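Pekirside Library Service
Young Readers' Information Pages
Money and You: Why Saving Takes Time

Who this page is for

This page is written for readers aged eight to twelve. It explains what saving is, how a savings account works, and what to do when thinking about money makes you feel worried. Adults are welcome to read it with you.

What is saving?

Saving means keeping some of your money now so that you can use it later. The money may come from a birthday, an allowance, or a small job at home. When you put part of it away, it is called your savings.

People save for different reasons. Some save for one thing they want to buy. Others save in case something goes wrong, such as a bicycle that needs a new wheel. Money kept for surprises of this kind is called an emergency fund. Grown-ups have emergency funds too.

Setting a goal

A goal is the amount you hope to reach. Suppose you would like a desk lamp that costs 60 dollars. If you save 10 dollars each month, you will reach your goal in six months. If you save five dollars each month, it will take a year. Both plans are good plans. The second one leaves you more to spend along the way.

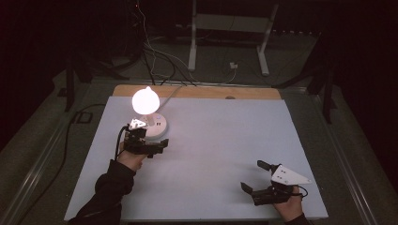 A small table lamp with a round bulb, switched on.

Write your goal down and keep it where you will see it. Each time you add money, write the new total underneath. If you have to take some out, write that down as well.

Where does the money go?

A jar or a box is fine for small amounts. For larger amounts, many families use a bank or a credit union. A credit union is like a bank, but it is owned by the people who keep their money there. These people are called members.

When you put money in a savings account, the bank or credit union may pay you a little extra for leaving it there. This extra money is called interest. At first, interest looks very small. Over many years it grows, because you begin to earn interest on your interest as well. This is called compound interest.

What about getting rich quickly?

You may see videos or messages that promise a secret way to make a great deal of money in a short time. Please be careful with these. If someone asks you to pay before you can learn the secret, or tells you to keep it from your family, stop and speak to an adult you trust. Never share a password, a card number, or your home address.

When money is a worry

Children sometimes hear adults talking about bills, and this can be upsetting. It is not your job to solve these problems, and they are not your fault. You may ask questions. A parent, a teacher, or a school counselor can listen and explain what is happening. Having more or less money than a friend does not make a person better or worse.

Words to know

Allowance: money given to a child regularly by a parent or guardian.
Balance: the amount of money in an account.
Deposit: money that you put into an account.
Interest: extra money paid to you for keeping savings in an account.
Withdrawal: money that you take out of an account.

Something to try

Ask an adult to help you find the price of one thing you would like to have. Decide how much you could put away each month, and work out how long it would take. Then choose a smaller amount and work it out again.

Text by Raimonds Priedītis. Reviewed for young readers by Tarmo Kazlauskienė.
Page last updated 17 Jun 2026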